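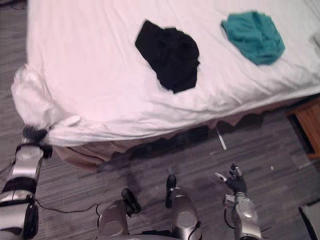
November 15, 2020

Five hundred! We went past five hundred good episodes today, and I'm so pleased I've had two dinners. The target for Lallus is 730 by the time they want the set handed over in January, and for the first time I can look at that number without feeling a bit ill.

Started early at the Mousavi flat. I had the heater going and the arms homed before I'd finished my tea, which has to be a record for me. Sheet first, laundry after, same as we agreed. The sheet job is still my favourite of the lot. Take hold of the corner, bring it round the edge of the mattress, let go, back off. I can do that at home half asleep and I've never once thought about it, and now I think about it all the time. I stood in my own bedroom last night pulling the fitted sheet on and off, watching my wrists. There's a little roll at the end, thumb going under, that I had no idea I did. When I put that roll in through the gloves this morning the arm did it too, and the fabric stayed put, and I yelled so loud that Shafiq took his headphones off.

The trick with corners seems to be taking more cloth than you'd think. My early ones from the first week were dainty little pinches and the sheet slipped out of nearly all of them. Now I go in for a proper bunch of fabric and hold on. It looks clumsy, but the sheet comes along. I want to write that up for the others, with a couple of clips, so the next person doesn't spend a week on pinches like me.

We're leaving clothes on the bed for some of the sheet runs now, a black one and a teal one. I argued for that and I'm glad I did. If every corner episode has a bare, tidy bed then that's the only bed Juvo will ever know, and what home has one of those? So between runs I pick the clothes up and drop them somewhere else. Middle, far side, near the edge, bunched, flatter, one over the other. I was trying to be random and I'm hopeless at it – by mid-morning I noticed I kept putting the black one in the same spot, always with space around it, like I was laying out a shop window. Shafiq made me a list of positions by rolling dice and I stuck to the list after that. Much better. Also much more annoying, as the list kept sending me round to the far side of the bed.

Itance behaved itself nearly all day. One dropout before lunch, when the joint stream and the video came apart and I lost a lovely run, one of my best. Gone. The new version marks the gap in red so at least you see it straight away. Last month we'd have found out days later, when the whole batch came back from checking. I'll take a red bar over that any day. Restarted, re-synced, carried on. I did another corner right after and it wasn't as nice but it went in the book.

I've been thinking about what counts as nice. When I began this job I wanted every episode to be clean, straight to the corner, one go, done. Then we trained the little test model on my clean ones and it was lovely right up until it missed, and then it just hung there holding nothing. It had never seen anybody miss! So now I miss. I'm allowed to miss on purpose, and I keep rolling, and I go back and get it. Today I did 20 of those, where I come in short or let the cloth slide and then recover, and they're all tagged as recoveries so they can be weighed differently later. They're great fun. It's like being asked to trip over well.

Lunch on the step outside. Cheese and pickle, too much pickle. Sun on my knees for the first time in ages. My shoulders were sore from the morning, so I did the stretches the physio gave me while a dog across the road stared.

Afternoon was laundry. Clothes into the basket, clothes out of the basket, and the one I like best, where you've got to get a single thing out and leave the other behind. Fabric on top of fabric is hard. From above you think you know exactly where one ends and the next one starts, and then you close the fingers and something you didn't ask for comes up with it. I've learned to go down, close, lift a tiny bit, and wait. If the lower one is coming too, open and try again a finger's width over. That pause is in all my episodes now. I hope it learns the pause! I'd love to see Juvo do it by itself, stopping for a second as if it's thinking, when really it's only copying me being unsure.

We had a good long argument about speed as well. I'm quick at the basket now, and quick is tempting when there's a target. But I played a few of mine back at full rate and there's hardly anything in the contact part, the hand is down and closed and up again in a blink. So I slowed down for the last third of each reach and kept the travel at normal pace. It makes each one a bit longer and I think each one is worth more. The wrist readings look so much smoother too, none of that jitter at the grip. I made Shafiq look at the plots twice and then I made him look again.

Tried something new with the right arm too. For ages I've parked it, hand open, off to the side, while the left does all the work, and the result is a pile of data where one arm does nothing. It's fine for single-handed tasks, and I want plenty of those to be still and boring on that side so the model learns that doing nothing is a proper choice. But then we need a second pile where both are busy. One steadies the basket, one reaches. I got a handful of two-handed ones before the end of the day and they were ropey, I kept pushing the basket when I meant to hold it. Tomorrow I'll have another go with fresh arms.
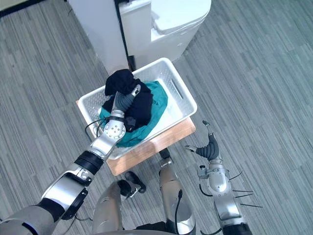 Shafiq Howlader thinks we should stop the single-handed basket runs altogether once we get to 120 of them, and put all the remaining time into two hands. His view is that the model has what it needs by then and everything after is just more of the same. He showed me the curve from the last test and it does go pretty flat. I said flat for these clothes, in this basket, with me driving. Swap any of those and I bet it starts climbing again. He said fine, then swap them, but don't just keep going because you're good at it. That stung a little and he's right. I am good at it, and it's lovely to be good at something, and I'd happily do it till January.

So the deal is this. I stop at his number for the clothes we have. Then I bring in a bag from home with different things in it: towels, a jumper, the slippery running shorts, socks. Socks! I can't wait for socks. Small and rolled up and always hiding under something. I'm also going to get somebody else into the gloves for a day or two, because every single laundry episode has my habits baked in, and my habits include going for the left side first no matter what. I only saw that on playback. Every time, left first. I'd have sworn I mixed it up.

He also wants better notes. At the moment I type a line after each run, and by late afternoon the line says things like "ok" and "ok again" and once, today, "yep". I do see his point. If a run is a keeper I should say what the grip was like, whether I needed a second try, and what else was in the way. I might try saying it out loud instead and letting Itance store the audio with the run. I talk the whole time anyway.

Finished up with the bit I've been looking forward to all week. We put the latest small model on and took our hands off. Corner task, sheet only, nothing clever. First go, it reached, closed, missed, and hung about. Second go, it reached, closed, missed, and then went back! It opened up, shifted over, and went back in. It didn't get the corner the second time either, and the third was nowhere close, so on paper the evening was a washout. But it went back. It's never gone back before. That came from the recoveries, it must have, it's the only thing in the mix that we changed. I was hopping around the room. I rang Mum and tried to explain it and she said, "So it missed twice?" and I said yes, Mum, it missed twice, it was wonderful.

I've got to be careful with this, it was one try on one evening and I haven't looked at the logs yet. Might have been a fluke. Shafiq is going to run it again properly with the clothes laid out from the dice list and somebody other than me keeping score, as I'm clearly not to be trusted.

Backed everything up before leaving, both drives. Wiped the gloves down. The left one is starting to split along the seam of the first finger, so I've taped it, and I've asked Lallus for a spare pair in a smaller size while they're at it. Wrote tomorrow's list on the whiteboard:

dice list for clothes, new one, not today's again
two hands, basket, until lunch
find out why the red bar came up at that one run
bag of clothes from home (SOCKS)
ring about gloves

Home late. Feet ache, shoulders ache, a blister coming on my thumb from the trigger. Made pasta, then made toast after the pasta. I've just been out in the hall folding the washing and I did the pause without meaning to, went down for a tea towel, closed my fingers, lifted a little, waited to see what came with it. A pillowcase came with it. So I opened and tried again a finger's width over. Bed now, and I need to put the clean sheet on first.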